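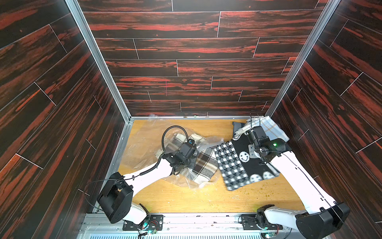
Home & Living > Around the House

A Bag for Every Cloth

By Marisol Lindqvist
5 January 2023
Print this article | E-mail to a friend

Lindalva Vieira sells cloth by the piece. Her shop, Skameck, is on the main street in Plomham, between a shoe repair and a bank branch that closed in March. She carries napkins, dish towels, scarves, and squares of cotton for people who sew. Most of it is plaid, and most of it goes out the door in a clear plastic zip-top bag.

The bags started as a way to keep dust off the stock. Vieira had been stacking everything on open shelves, and the pale pieces at the bottom were getting gray along the folds. She bought a carton of 3,000 bags from a restaurant supplier and spent the slow part of the winter filling them. Customers liked that they could see the pattern and carry the cloth to the window without unfolding it, so she kept going.

She says a brown and cream plaid is the easiest thing in the world to sell in a bag. The check shows through the plastic and people know what they are getting. Prints are harder. A houndstooth with smiley faces on it looks like ordinary houndstooth if it's folded the wrong way, and then it sits on the shelf until someone opens it by accident.

"You have to put the face on the outside," Vieira said. "I had some of those for a year before I figured that out."

Her method is simple and she teaches it to anyone who asks. Lay the cloth on a wood surface, shake it once, and fold it in half and then in half again. Fold it a third time if the bag is small. Hold one lip of the bag flat with your left hand and slide the cloth in fold first. Press from the bottom up to get the air out, then close the zip. Cotton should be completely dry. She leaves wool out of plastic altogether and wraps it in an old pillowcase.

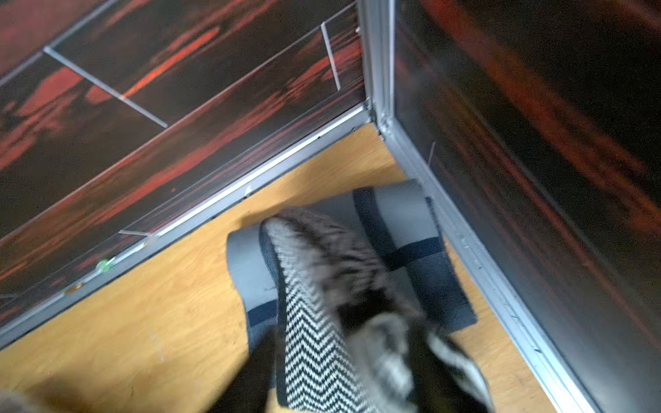
The surface matters more than people expect. Vieira started on a kitchen counter with a rough seam down the middle, and it pulled threads. Now she works on light wood, which she wipes down at the start of the day. Crumbs and bits of lint will find their way into a bag, and once they are in there they show.

She also has opinions about what goes behind the work. Pale cloth is easier to judge against something dark. A white and blue plaid can look clean on a white table and turn out to have a tea stain the size of a dime. In front of a dark wood-grain panel, the stain is plain to see. The drawback is shine. A glossy panel throws back thin lines from anything bright near it, and on a sunny afternoon Vieira pulls the shade.
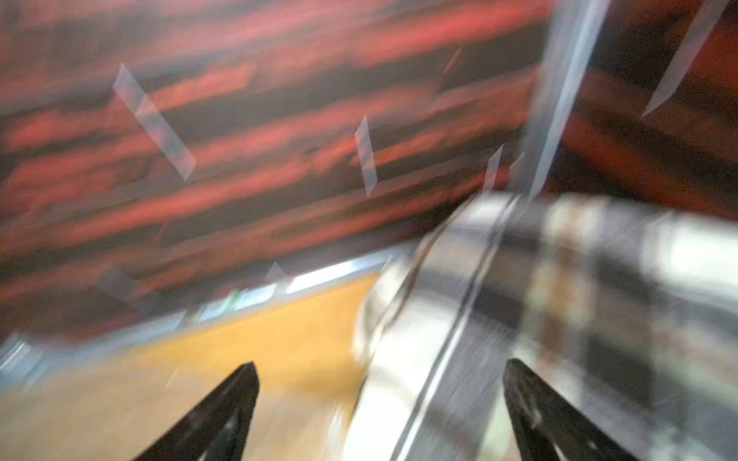

Streaks of red and near-black behind an amber work surface.

At home the same system works on a smaller scale. I tried it over the holidays with the contents of a linen drawer in our house on Trorninmont Road. I had 7 napkins that matched, a great many that didn't, and a tablecloth my aunt had marked "Jalali" in pen on the hem, after the neighbor who gave it to her. The napkins went 2 to a bag. The tablecloth was too thick for any bag I owned and went back in the drawer the way it was.

Vieira suggests sorting by use before sorting by color. Everyday napkins don't need a bag at all, and neither do dish towels. Save the plastic for pieces that come out once or twice a year. Open each bag in the spring, refold the cloth along different lines, and put it back. Bags with a worn zip can hold buttons or thread.

Skameck is at 331 Main Street, Plomham. Closed Sundays.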